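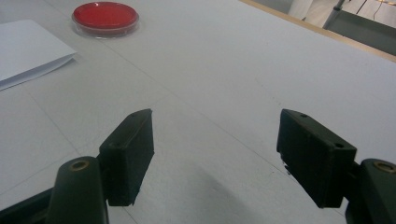 Tharindu Kumarasinghe
White is a mistake, mate. I know it's what every fit-out catalogue pushes but I've worked at white benches for years and you spend half your life wiping them. Go grey.

6 min read

Search this forum Search titles only

halima_o
Not convinced. On a white top you can see what you've spilled. Our old bench at Drovville was a speckled grey and you could have had agar all over it without knowing. I'd rather wipe more often and know why I'm wiping.

The thing I'd question is the size. How big is that table compared with what you do on it? One red petri dish and a folded bit of paper don't need that much top. We got talked into a 180 cm one for the teaching room and the far half just collects mugs.

Duván Ayala
It's my table so I'll answer. The size is for when the whole plant tissue club turns up, which I admit was twice this year. The shop said a big plain top was "future proof". I have my doubts about that as well. It cost $900 and I've seen what looks like the same thing at Briggs for $400.

What I was asking, though, was about the coloured dishes. Are they worth bothering with or is it a gimmick?

Tharindu Kumarasinghe
Gimmick. You want clear so you can hold it up to the light and check for growth from underneath. What does red get you?

s_anozie
It gets you a dish you can find. Sorry but I disagree with both of Tharindu's posts. Clear dish on a white bench, bad light, tired person at the end of an arvo, and that's an elbow through your cultures. We use coloured ones for sorting seed and bits of root and clear ones for anything growing. Two jobs, two sorts of dish.

halima_o
Fair for sorting. I still wouldn't pay extra. Flurnerari wanted nearly double for colour last time I looked, and the lids didn't sit flat.

Duván Ayala
Mine were in a mixed sleeve of 100, Leltau ones. No complaint about the lids so far but I've hardly used them.

Tharindu Kumarasinghe
"Hardly used them" is my whole point.

Olanrewaju Wike
Has anyone checked what the tabletop is rated for? People argue colour for pages and then someone puts straight ethanol on it and the finish goes tacky. Ask the shop for the data sheet. If they can't find one I'd be asking for some of that $900 back.

Duván Ayala
Rang them. They said it was "suitable for most cleaning products" and they'd email me something. That was in October.

s_anozie
So no data sheet then. Try a dab of whatever you use on the underside, leave it overnight and have a look in the morning.

Tharindu Kumarasinghe
And put a tray under your dishes. A grey one.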